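How do you learn a two-hander when the other actor won't stick to the script?

Posted by Nazma Bhattacharjee in Stage & Rehearsal
Tags: learning lines, cues, small theater, scene partners

I'm in a two-person play called Grisano that opens in January at the Nindotdale, a room above a carpet store with 48 seats and one working dressing room mirror. The script is 32 pages and I'm on stage for all of them. I play the sister. The brother is played by a man I'll call Montes, after his character, because he reads this site and I still have to share the mirror with him.

Montes is good. People watch him. He also treats the text as a rumor he once heard. If the line is "You sold the car before the funeral," I might get "So that's where the car went," or a meaningful look at a chair. I learned my part the way I always have, by covering my lines with an index card and reading his out loud, so my whole brain is built on cues that never come. In the second scene last week he skipped over a page and a half, landed on a line from near the end, and then waited for me with great patience, as if I were the one who was lost.

The director says it's "keeping things alive." The playwright is coming to opening night and I would like her to recognize the evening.

So: is there a way to learn lines that survives this? And do I say something to him, or does that make me the person who brought a ruler to rehearsal? I've been acting in small theaters for years but nearly always in big casts, where somebody else could pick up the dropped plate.

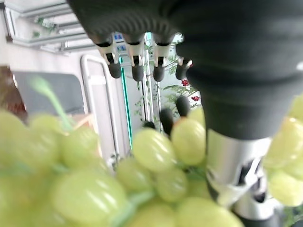

3 answers

Remo Grasso

I've played opposite two of these in my life and directed a third, who was me. Some things that helped:

Stop learning his lines as your cues. Go through the script and write in the margin, in pencil, what makes you say each of yours. "He's blamed me for the car." "He wants me to leave and won't say so." Then learn your line off the margin. If he gives you the car in any form, including the chair, you've got your way in. It takes longer at the start, and you'll resent every minute of it on his behalf.

Mark the facts. In any script there are maybe a handful of lines per scene that the audience has to hear or the rest makes no sense. Put a box around them, his as well as yours. Work out how you would get each of his boxed facts out yourself if he forgets. "You're going to tell me I sold the car before the funeral" does the job nicely and even sounds a bit hostile, so it may be an improvement.

Learn where the doors are. If he jumps from page nine to page eleven, you need to know whether anything on page ten matters. If it doesn't, let it go and get home earlier. If it does, you need one sentence that takes you both back. Mine in a play called Komix was "I haven't finished with you about the letter." I said it on most nights of the run. A friend who came twice thought it was a theme.
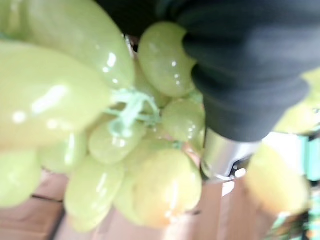 Pale green grapes, close up.

Run it with someone who reads badly. Ask a friend to paraphrase his part, skip bits, answer the phone. My wife did this for me with real enthusiasm. You'll be furious the first time through and fairly solid by the fourth.

Write a one-page map. Scene by scene, just the order of what happens, in your own words. Tape it inside a prop, or by the entrance if you ever get off stage, which from the sound of it you don't. I've had one inside a hymn book, a pizza box and a hat. I rarely looked. Knowing it was in the hat was worth a lot.

As for whether to say something: yes, and before the run, not in the interval with your teeth clenched. Don't talk about the text in general. He will agree with you about the text in general. Pick the three cues you can't do without and ask for those three, word for word. Most actors can manage three and feel generous doing it. After a week, ask for two more.

Comment from Nazma Bhattacharjee: The pencil thing is already helping. I did the first scene last night and found a line I've been saying for a month with no idea why I say it. Neither does the script, as far as I can tell.

Comment from Remo Grasso: Ask the playwright. Be sitting down.

Osvaldo Fiore

Just learn the lines better. When I started you were off book on day one and if the other fellow dried you said his line for him and carried on. Once did most of both parts in a farce. Nobody asked for their money back, though it was a free show.

Comment from Giorgia Villa: Did the other fellow know you were doing both parts?

Comment from Osvaldo Fiore: He was in it less and less.

Giorgia Villa

I stage manage, so I come at this from the dark corner with the headset. A paraphrasing actor is a nuisance to you and a hazard to me. If the lights go down on "Then I'll wait outside" and he says "Fine, I'm off," you get either a man standing about in full light or a blackout in the middle of a sentence, depending on who's guessing.

That gives you your way in. Have your stage manager do it. There will be a list of lines that lights, sound and scene changes hang on, and it's perfectly normal for an SM to walk up to an actor and say "these ones have to be exact, please." No feelings involved. If a few of your own most needed cues should happen to end up on that list, well, I couldn't comment. I've known lists to grow.

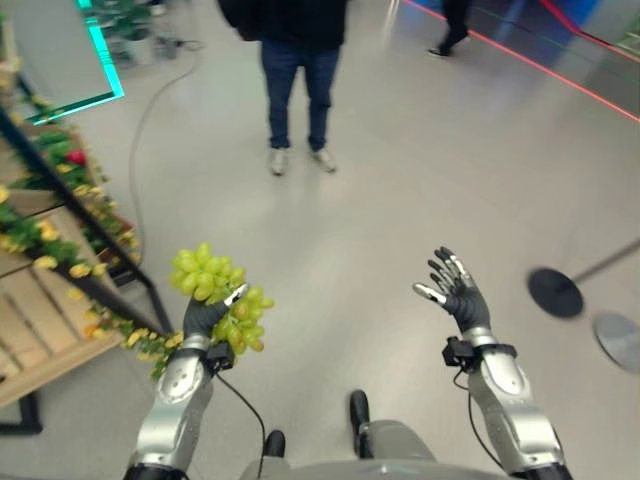
Grapes in the left hand, the right hand open.

Ask for line notes too. Somebody sits with the script, writes down each line that went astray, and hands out the slips at the end. Everyone gets them, you included, so it isn't a campaign. Some people read theirs and go pale. Others use them as bookmarks. You'll know within two rehearsals which sort he is.

One other point, about the playwright. You should check what you signed for the rights. A lot of agreements say the text has to be played as written, and your director may be less keen on keeping things alive once he's reread that paragraph. I'd mention it to him quietly, over coffee, and let him think he remembered it.

I disagree a little with Remo on the map in the prop. I once had to send an actor back on to get his.

Comment from Zlatko Papadopoulos: Following this. I believe I may be Montes. Different town, same chair.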